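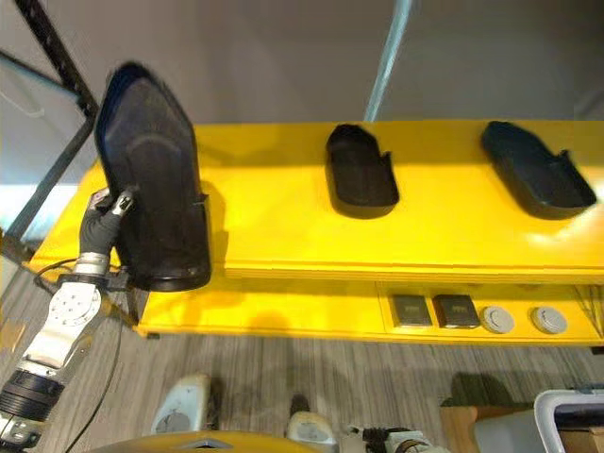

## Week 4: Shoe sizing, fit and returns

Notes for the retail operations module. Read these before the workshop on 17th November and bring the blank size chart from last week.

### 1. What a size number means

A shoe size is a label. It comes from a length, but each system starts counting from a different place and uses a different step.

- **US and UK sizes** go up by a third of an inch for each full size. The two scales start at different points.
- **European sizes** go up by two thirds of a centimeter.
- **Mondopoint** gives the foot length in millimeters. It is common for ski boots and military footwear.

The steps don't line up, so every conversion chart involves rounding. Two charts can disagree by half a size and both be defensible. When you write a product page, use the maker's own chart if there is one.

### 2. The last

The last is the foot-shaped form a shoe is built on. It sets the length inside the shoe, the width across the ball, the height over the instep and the shape of the toe. Two shoes with the same number on the box can be built on very different lasts.

Toe shape matters more than most buyers expect. A pointed toe needs extra length in front of the foot, and that length is not usable space. Don't compare outsole lengths between styles and call it a fit check.

### 3. Measuring a customer

1. Have the customer stand with weight on both feet.
2. Measure heel to longest toe. The longest toe is not always the big one.
3. Measure heel to ball as well, if your device allows it.
4. Measure both feet and fit the larger one.
5. Write down the kind of sock worn.

Feet swell during the day -- a morning fitting can feel tight by evening. Ask when the shoes will mostly be worn.

### 4. Case: Dinach and Nillora

Dinach sells through its own stores. Nillora sells the same kind of casual shoe online only. In January, each took back 200 pairs.

| Reason given | Dinach | Nillora |
|---|---|---|
| Too small or too large | 20 | 90 |
| Other | 180 | 110 |

Returns are not return *rates*. We don't have the sales totals, so the table can't tell you which company has the bigger problem overall. It does tell you that size makes up a much larger share of what comes back to Nillora.

Also look at the "Other" row. It mixes color, comfort, damage and change of mind. Comfort complaints are often fit complaints under another name, especially where width is concerned.

### For the workshop

- Work out the size-related share of returns for each company.
- Draft a replacement for the "Other" category with no more than 4 reasons.
- Read the Grutik sizing page in the course folder and mark any sentence a customer could misread.

The Peng reading on width fittings is optional this week. It will be needed for the written assignment.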